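How to start training with resistance bands at home 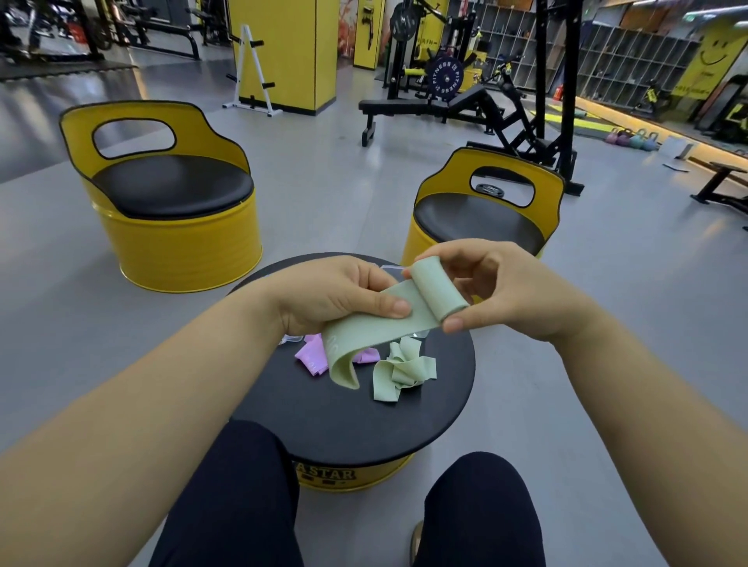
Flat bands in green and pink. The long flat type can be rolled up at the end for a better grip.

I began to use resistance bands three years ago, when I moved to a flat on the fourth floor and could not carry weights up the stairs. Before this I went to a gym, but not regularly. In this guide I write down how I would start if I had to start again. It is meant for healthy adults who have not trained for some time. If you have an injury, a recent operation or high blood pressure, please ask your doctor or physiotherapist first.

What kind of band to buy

There are several kinds and the names are not the same in every shop, so look at the shape and not only at the name.

Flat bands are long strips without handles. They are thin and light, and you can make them shorter simply by holding them nearer to the middle. For a beginner I recommend this kind. A length of 2000 mm is comfortable for most people. With 1500 mm you will have trouble when you stand on the band and want to lift your arms over your head.

Small loops go around the legs, above the knees or around the ankles. They are good for the hips, but you can do little else with them.

Large loops are thick and strong. People use them to help with pull-ups. They are too heavy for the exercises on this page.

Tubes with handles are pleasant for the hands. The weak point is where the tube goes into the handle, and you should look at this place often.

Most bands are made of latex. If your skin reacts to latex, look for the words "latex free" on the packet. Fabric loops often have some latex inside too, so read the label to the end.

About colours

Every maker has its own colours. I have a green band from Drokberg which is the light one of the set, and my wife has a green band from Avari which is much harder than my blue. So do not buy a second band by colour unless it is the same maker. Write the strength on the end of the band with a ballpoint pen, small, and you will not need to keep the leaflet.

Which strength to choose

Take the band you think is right and do a slow row (explained below) 15 times. If the last three are difficult but you can still do them without moving your back, the strength is good. If you can talk easily during all 15, take the next one. If you start to pull with your shoulders up at your ears, take a lighter one.

Usually you need two strengths, a light one for the shoulders and a medium one for the back and legs. My first mistake was to buy only a heavy band. I could do squats with it and nothing more.

Before every session

Look at the whole band against the light of a window. You search for small holes, white lines and little cuts at the edge. When you find a cut, even of 2 mm, throw the band away. Do not make a knot over it.

Take off rings and watches. Cut your nails if they are long. Wear shoes with a smooth sole or train in bare feet, and clear the floor so that you have space for both arms.

Never pull a band in the direction of your face. If you fix it to a door, use a proper door anchor, close the door completely and stand on the side where the door cannot open towards you. I lock mine as well, after my son came home early one afternoon.

How to hold a flat band

This part is short in most leaflets, and I think it deserves more. If you only squeeze the end in your fist, it slides out when you get tired.

Lay the end across your open palm, with a hand's width hanging over on the side of the little finger. Turn your hand once, so the band goes over the back of it and comes again into the palm. Close the fingers. The band should lie flat and should not cut into the skin. If your fingers become white, open the hand and do it again with less tension.

Another way is to roll the end on itself until it is like a short handle, and close your hand around it. This is softer for people with painful finger joints, but it is only for light exercises.

Keep the wrist straight in both cases. A bent wrist is the most usual cause of pain after the first week.

Warming up

Five minutes are enough. Walk on the spot, make circles with the arms, first small and then bigger, and sit down and stand up from a chair ten times. After this hold your light band in front of you with straight arms and pull it a little bit apart, very gently, ten times. In January, when my room is cold in the morning, I warm up for eight minutes.

The exercises

Do each one 10 to 12 times, rest for one minute, and do it again. Count two seconds for the pull and three seconds for the way back. The way back is where beginners lose half of the work, when they let the band do what it wants.

Seated row
Sit on the floor with your legs in front of you and the knees a little bent. Put the middle of the band around your feet, over the arch and not over the toes. Sit tall. Pull the elbows back along your body until your hands are beside your ribs. Stop there for a moment, then return. If you cannot sit tall because the back of your legs is tight, sit on a folded towel.

Pull apart
Stand with the light band in front of your chest, hands as wide as your shoulders, palms down. Open the arms to the sides until the band comes near to your chest. The elbows stay nearly straight. If it is too hard, hold the band wider.

Chest press
Put the band behind your back, under the armpits, and hold one end in each hand. Push forward until the arms are almost straight. The band likes to climb up to the neck. If it does, you are probably leaning forward.

Squat
Stand on the middle of the band with your feet as wide as your hips. Hold the ends at your shoulders, with the elbows pointing down. Sit back as if there were a low chair behind you, then stand up. Go only as deep as you can with the heels on the floor. Check before each set that the band is under the middle of both feet.

Arm curl
Stand on the band with one foot or with both (both is harder). Bend the elbows and bring the hands to the shoulders. The elbows should not travel forward.

Side step
Tie the light band in a loop around your legs, just above the knees, or use a small loop if you have one. Bend the knees slightly and take six steps to the right and six to the left. Keep the toes pointing forward. You will feel it at the side of the hips.

Shoulder rotation
Hold the light band in both hands, with the elbows at the waist and bent like the corner of a square. Move the hands away from each other and keep the elbows where they are. The movement is small. My physiotherapist, Inês Esteves, asked me to put a rolled towel between each elbow and the body, and only then did I understand how much I was cheating.

A plan for the first weeks

Weeks 1 and 2: two sessions a week, one round of all seven exercises. You will be finished in 20 minutes.

Weeks 3 and 4: two sessions, two rounds.

Weeks 5 to 8: three sessions, two rounds, with at least one free day between them.

After this you can use a stronger band for the row and the squat. Leave the shoulder exercises with the light band for longer. I changed my band for the shoulder rotation only after 11 months, and I was not bored.

A little soreness on the next day is normal. A sharp pain in a joint is not, and you should stop the exercise which gives it.

Cleaning and keeping

Wipe the band with a damp cloth and let it dry flat in the shade. Do not use alcohol or dish soap with perfume, because latex becomes dry and hard. When it begins to stick to itself, put a little talcum or corn flour in a plastic bag, put the band inside and shake. Take it out and wipe off what is too much.

Do not leave it on a radiator or on the window sill, and do not keep it tied in a knot. I hang mine over a wide wooden hanger in the wardrobe. Before that I had all of them in one drawer, and every time it took some minutes to separate them.

With three sessions a week, a flat band lasts me a little less than a year. The light ones go first.

Questions I received

Can I cut a long band in two?
Yes, with sharp scissors and in one straight line. Round the corners a little, otherwise a tear can begin there.

Is it possible to get strong with bands only?
Stronger than before, certainly. Meirion Mathias, who reads this page and used to row for his club in Brindon, wrote to me that he keeps his back in order with bands but still needs weights for his legs. I think he is right for people at his level.

My band smells strongly. Is it bad?
New latex smells. Leave it out of the packet for a few days, away from the sun. If the smell is like burnt rubber and the surface is sticky, send it back.

Can I train every day?
The light shoulder work, yes. For the rest please take the free days.

Next month I will add a page with exercises on a chair, for those who cannot go down to the floor – several readers have asked for it.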